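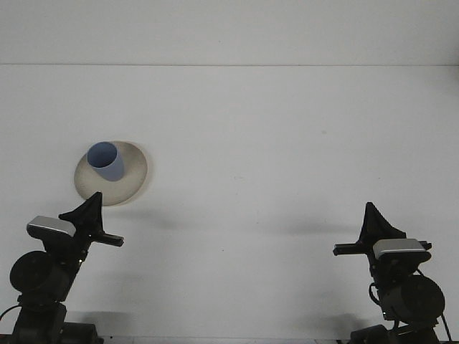

用了一个月的Tudar双臂套件,终于可以坐下来写点东西了。先说结论:我很喜欢它,喜欢到一月份几乎每天晚上都泡在桌子前面,喜欢到家里人开始问我晚饭还吃不吃。不过它也有几处让人挠头的地方,下面都会写到,想买的朋友请耐心看完。

先交代一下背景。我之前玩的是单臂,配的是Brudau的平行夹爪,就是两片平板对着夹的那种。夹方块、夹螺丝盒都很稳,可是一碰到杯子、碗、盘子这类圆的、斜的、薄的东西就犯愁。Soledad Marchetti在论坛里发过一篇很长的帖子,讲她换成鳍形手指以后的感受,我看了三遍,当晚就下单了。套件里是两条从臂、两个夹爪、两块控制板,外加一只装满螺丝的袋子。主臂要另买,我用的是旧的那对。

一、开箱和安装

装起来比我预想的顺。说明书写得挺清楚,每一步用哪种螺丝都画出来了,唯一一处翻译得含糊的地方是腕部走线,我第一次走反了,关节转到头的时候线绷得紧紧的,只好拆下来重来。建议大家装到腕部的时候先别把螺丝拧死,用手把关节从一头掰到另一头,看看线有没有余量,再往下装。

标定每条臂花了我13分钟,两条做完正好喝完一杯茶。标定程序会让你把臂依次摆到几个姿势,然后按回车,摆得不用特别准,软件会自己收敛。这一点比我原来那套强太多了!以前那套差一点点就报错,报错信息还是一串数字,得去翻表。

底座固定在桌子前沿,两条臂隔着一段距离,手指朝中间。我试过把间距收窄,两边的肘部很容易打架;放宽以后又够不到彼此的工作区,做交接动作就别想了。最后的办法是先不锁紧,遥操作跑几遍想做的任务,哪里顺手就锁在哪里。

二、夹爪

这是我最想聊的部分。夹爪一侧是三角形的鳍形手指,另一侧是一根扁平的横指,两边长得不一样,刚上手时会觉得怪,遥操作时总想当然地以为两根手指会对称地合拢。大概适应两个晚上,脑子就转过来了,之后反而觉得这种不对称很好用:横指可以先贴过去当作靠山,鳍形的那边再慢慢收。

我给它安排的考题是杯子和盘子,两样最普通的餐具。一个任务是把杯子放到盘子上,另一个反过来,从盘子上拿走放回桌面。听上去简单,可是杯子有锥度,夹得太高会往下滑,夹得太低又会碰到盘沿,倒扣着的时候还要考虑要不要先翻过来。
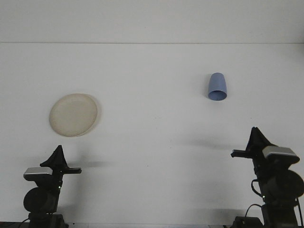 杯子倒扣在右后方,盘子在左边,两条臂都还没有碰到东西。

倒扣的杯子是我觉得最有意思的一种摆法。单臂的话,得先夹住、提起来、手腕转半圈,再放下,腕部行程稍微小一点就转不过来。双臂就舒服多了,右臂提起来,左臂接过去,两边各转一点,动作又短又自然。第一次交接成功的时候我真的在椅子上叫了一声。

录数据方面,我前后一共录了300条,其中有26条自己看回放时觉得太犹豫,删掉了。犹豫的原因差不多都一样:手停在杯子上方,在想从哪一侧下去。后来我给自己定了个规矩,开录之前先在脑子里把路线走一遍,想好了再动,质量立刻就上去了。

和Brudau的平行夹爪相比,我的感受是这样的:

夹圆形和带锥度的东西,Tudar明显好用,手指碰上去以后会顺着形状弯一点,不需要对得那么正。

夹薄片,比如平放在桌上的卡片,Brudau更利落,它的指尖薄,贴着桌面一铲就进去了。Tudar也能做到,但要多试几回。

夹重物,两家我都不推荐。夹爪扛得住,臂的肩关节先喊累,连续举一会儿电机就发烫。

噪音上Tudar小一些,夜里开着不会吵到隔壁房间,这对我这种只有晚上有空的人来说太重要了。

三、相机和画面

固定机位我用的是Gisell的小相机,俯视整张桌子。之前贪心,想让画面里什么都有,桌布是格子的,后面墙上还贴着海报,结果训练出来的策略换个时间跑就不灵了。后来索性把桌面和墙都弄成白的,物体也只放要用的那两件,效果好得出奇。白桌子唯一的毛病是容易过曝,自动曝光一定要关掉,手动往下压一点,盘子浅色的边缘才不会和桌面糊成一片。

我那只盘子就是浅米色的,放在白桌上对比度其实不高,选它有点自讨苦吃。不过换个角度想,浅盘子配浅蓝的杯子,策略要是在这种条件下都能找准,换成深色的餐具应该更轻松。这个周末打算拿一只深绿色的盘子验证一下,到时候在评论区更新。

光线也值得啰嗦一句。夹爪在桌面上会投下影子,灯如果太硬,影子边缘很清楚,手一动影子跟着跑。我在灯前面加了一层硫酸纸,影子就柔和下来了。硫酸纸很便宜,文具店都有,强烈推荐!
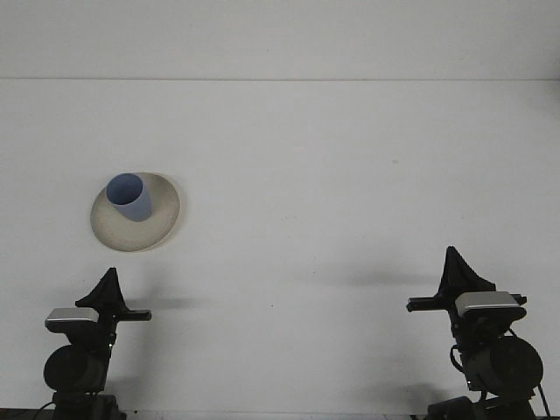
四、控制软件

软件用的是Pyo,开源的,装起来只要一行命令。我喜欢它把遥操作、录制、回放放在同一个界面里,录完一条立刻能看,不满意按一个键就丢掉。以前我要开三个终端窗口来回切,录到后面自己都记不清哪条是哪条。

回放功能值得单独夸一下。它可以只回放一条臂,另一条由你手动控制,调试交接动作的时候简直是救星。比方说左臂接杯子的时机总是慢半拍,就让右臂一遍一遍重复同样的递出动作,自己专心练左手。练了一个晚上,慢半拍的毛病就没了。

不满意的地方也有。第一,数据集的命名是自动生成的,一长串,想改名得去改配置文件,界面里没有入口。第二,两条臂的端口有时候会在重启以后互换,左边的主臂突然控制右边的从臂,第一次碰到的时候吓我一跳,差点把杯子推到地上。解决办法是在系统里给两块控制板各绑一个固定的名字,论坛置顶帖里有详细步骤,照着抄就行。第三,急停只能用键盘,我很希望有一个实体按钮,下一版能加上就好了。

五、价格和值不值

整套我付了1084欧元,含运费,主臂和相机不算在内。说便宜肯定谈不上,可是想想它能做的事,我觉得花得开心。如果手头已经有一条同型号的单臂,只补一条从臂和一个夹爪会划算很多,控制板也可以单买。

适合谁呢?我觉得最适合已经玩过一阵单臂、开始嫌一只手不够用的人。完全没接触过的朋友,建议先从单臂开始,双臂的遥操作需要两只手各管各的,刚开始会手忙脚乱,像第一次学弹钢琴。要是你主要夹的是盒子、积木这类有平面的东西,原来的平行夹爪就很够用,可以先不急着换。

六、几条零碎的使用心得

鳍形手指用久了表面会沾灰,抓力会变差,用微湿的布擦一下就恢复了,别用酒精。

关节的螺丝每隔一段时间检查一遍,尤其是腕部那颗,我的松过一次,表现出来就是夹爪轻微晃动,一开始还以为是标定跑掉了,白白重做了一遍。

线缆留出的弯儿不要用扎带勒得太死,臂抬高的时候需要那一段余量。

每次开录之前把两条臂摆回同一个起始姿势,手指朝中间,悬在桌面上方。Pyo里可以存成预设,一键归位。

杯子的位置要多换。我头一批数据里杯子老放在差不多的地方,策略学得很快,也很死板,挪开一个巴掌的距离就扑空。后来每录几条就换一处,有时正放,有时倒扣,盘子也跟着挪一挪,训练时间长了一点,跑起来却踏实多了。

备用手指现在还缺货,我已经订了一副,店家说下一批到了会发邮件。等深绿色盘子的结果出来,再连同备用手指一起写在评论区。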